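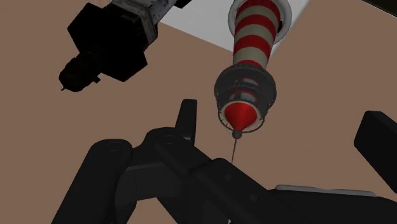

Ticket 1645
Status: Open, waiting on customer
Product: Visteo teleoperation client, simulator build
Site: Grevside
Opened by: Hilkka Nurmi
Assigned to: Ye-seo Hwang
Opened: May 2023

Summary
Gripper drifts to one side when the operator holds the clutch during a demonstration in the simulator.

Hilkka Nurmi wrote:
We are recording demonstrations of the striped tool task by remote control. The operator brings the gripper up under the tool, lines the upright finger up next to the thin wire that hangs from the tip, and closes. When the operator presses the clutch pedal to reposition their hand, the gripper should stay where it is. It moves to the right by a small amount instead. With the wire so close to the finger, that is enough to spoil the attempt.

It does not happen every time. I went through the last batch and threw out 567 recordings where the drift was large enough to see on playback. The ones I kept may have it too.

Steps to reproduce:
Load the striped tool task from the Clurnis set.
Start a recording.
Bring the gripper up until the finger is beside the wire.
Press and hold the clutch. Move the hand controller left.
Watch the wrist view.

Expected: no movement.
Seen: gripper creeps right, then stops.

Client and simulator are both on the current release. The hand controller was calibrated the same morning.

Ye-seo Hwang wrote:
Thanks, the steps are clear. Could you tell me if the drift also shows when the clutch is pressed well away from the tool, with nothing near the fingers? Please also attach the log from one bad recording and one good one. Turn on "log raw input" in the recorder settings first or the pedal events will be missing.

Hilkka Nurmi wrote:
Logs attached. Yes, it happens away from the tool as well. It is just harder to notice against the plain brown background.

Ye-seo Hwang wrote:
I can see it in the bad log. The pedal event reaches the client, but the smoothing filter still has old hand positions in it and carries on feeding them to the arm until it runs empty. If the hand was still before the pedal went down, there is nothing left to feed and the gripper holds. That matches the good log.

Please try this:
Close the client.
In the input settings file, change the smoothing window from 6 to 2.
Save and start the client again.
Repeat your steps with the hand moving when you press the pedal.

The motion will feel rougher. Your existing recordings are not changed by this.

Hilkka Nurmi wrote:
Tried it. The drift is much smaller but I can still find it if I move quickly. The roughness is a problem, though. Ruotsalainen has the steadiest hand here and he found it hard to keep the finger off the wire while approaching. We can work this way for a few days but not for the whole set.

Ye-seo Hwang wrote:
Understood. I have passed it to the client developers with both logs. The change we want is for the filter to be cleared as soon as the clutch goes down, and then you can put the window back to 6. It is planned for the July release. I may be able to send you a test build before that.

Until then, ask operators to bring the hand to rest before pressing the pedal. With that habit you can probably leave the window at 6.

One question before I send a build: are you running the recorder on the same machine as the simulator, or on a second one?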